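Scuffed black plastic on a worktable – clean or repaint?

Yeison Henao
The table has a gray wood-grain top and holds a produce tray. Will the scuffs on a black part shed paint?
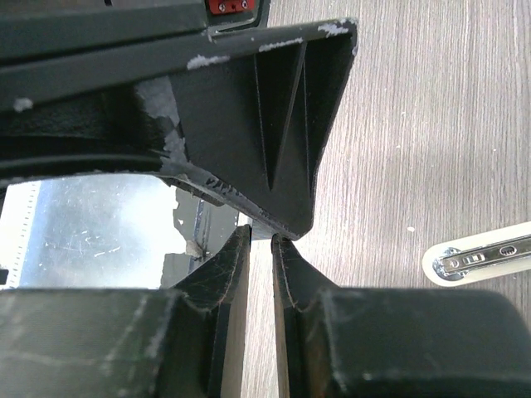
Cludis
Check for a coating first. Rub with a damp white cloth, 20 strokes. Pale gray patches along a rim, like those four, can be bare plastic or residue. If the cloth stays clean, leave it. 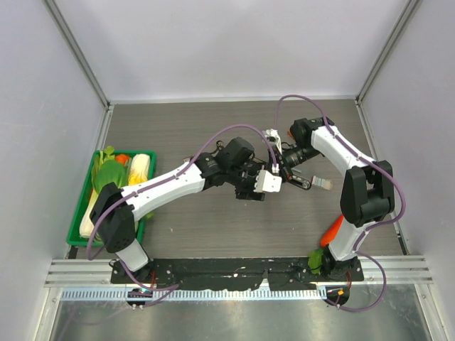

Keep cleaner off the bok choy and napa cabbage – move the tray first.

Brova438
Repaint it.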